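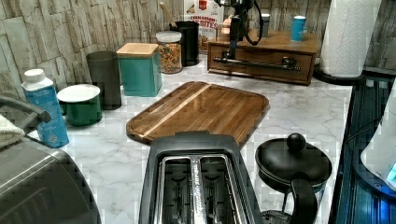 our bench as of this arvo. toaster, chopping board, the rest of the mess

Patholm Community Board > Home & Garden > Renting
Thread: Landlord wants to raise rent AND take away the shed??

gumleaf_tas
12 April 2018

Right. Been in this place 4 years, on the Turden side near the oval. Lease is up in June. Agent emailed this morning, rent going up 45 a week and the shed is "no longer included in the tenancy". Owner wants it for storage. Shed is on the lease! Listed under inclusions, shed and carport. Everything we own that isn't in the kitchen is in that shed. Bikes, camping gear, the mower, my whole bench saw setup.

Can they just do that? Has anyone argued it and won

mossy_brick
If it's a new lease they can offer whatever terms they like. You can say no. They can say cheerio then. Doesn't make it fair but there you go.

The 45 you can maybe fight if it's over what similar places go for. Look up ads for your street.

kelpie2go
Disagree with mossy a bit. Depends if you're on fixed term or rolled over to periodic. If you do nothing and they don't give proper notice it generally rolls on with the SAME terms, shed and all. Don't sign anything yet. Read the thing first.

Also ask for it in writing. Email from agent isn't always a proper notice, ours had to be on the form.

gumleaf_tas
Fixed term, ends in June. First one was 2 years then we signed another 2. Nothing on the proper form so far, only the email. She wrote "as discussed" and we've never discussed it

mossy_brick
lol "as discussed". Classic. Reply straight away and say it wasn't discussed, otherwise it looks like you agreed.

tin_roof_blues
Landlord here, don't all yell. Rates and insurance have gone through the roof and I put mine up this year too. 45 isn't crazy after four years if it never moved. Did it move?

The shed thing is cheeky though. If you take something away the rent should come down, or at least stay put. And would he be coming and going through your yard to get to it? I wouldn't want that as a tenant, and as an owner I wouldn't want the blue when something goes missing.

gumleaf_tas
It went up once, by 10. So yeah I can cop some of it. And YES he'd have to come through the side gate, past the bedroom window. There's no lane behind us. Hadn't even thought of that

kelpie2go
That's your best argument right there. Access. Would he give notice every time he wants his ladder? Put it to the agent as a question, politely. See what comes back.

wattle_n_daub
We had this with a garage in our last rental. Owner "only needed a corner". Ended up with a boat in there, plus his brother in law's boat. We were paying for the power as well, he ran a fridge off it. Check if the shed has power and whose meter its on.

gumleaf_tas
Ours has power. Our meter.

wattle_n_daub
Well. Put that in the letter.

mossy_brick
Still say don't go in swinging. Vacancies round Patholm are hopeless, I looked at a two bedder last week and the queue was down the drive. If you push and they don't renew, where do you go? I'd pay the 45 to keep the shed and call it a win.

kelpie2go
And that's how they get away with it, mossy. Everyone's too scared to write one email.

mossy_brick
I'm scared because I've moved three times in four years mate. It costs a fortune. Bond, truck, cleaning, new connection fees. Last one set me back 900 before I'd bought so much as a shower curtain.

tin_roof_blues
You're both right. Good tenants are worth keeping, most owners know it. Offer something. Say 30 and the shed stays as it is, sign for another 2 years. I'd take that tomorrow, a few weeks empty would cost me more than the difference.

plainsong77
What about self storage as a fallback? Yazdani's out on the highway, we had a small unit there while we were between houses. Clean, dry, gate shuts at 7 which was a pain. Don't know what they charge now.

gumleaf_tas
Rang Yazdani at lunch, waiting list for the small ones. Big ones would eat up more than the rent rise. So no.

Have written to the agent. Said not discussed, shed is in the lease, how would access work, power is on our meter, and offered 30 for another two years. Kept it to one page. Deleted a paragraph about the gutters.

kelpie2go
Put the gutters back in!! How long have they been crook

gumleaf_tas
Since before last winter. Separate email maybe

wattle_n_daub
Separate email, with dates. And take photos of the shed inside and out while your at it – today, before anyone shifts anything.

gumleaf_tas
Will do it before dark. Agent's out of office till Monday apparently. Will post when I hear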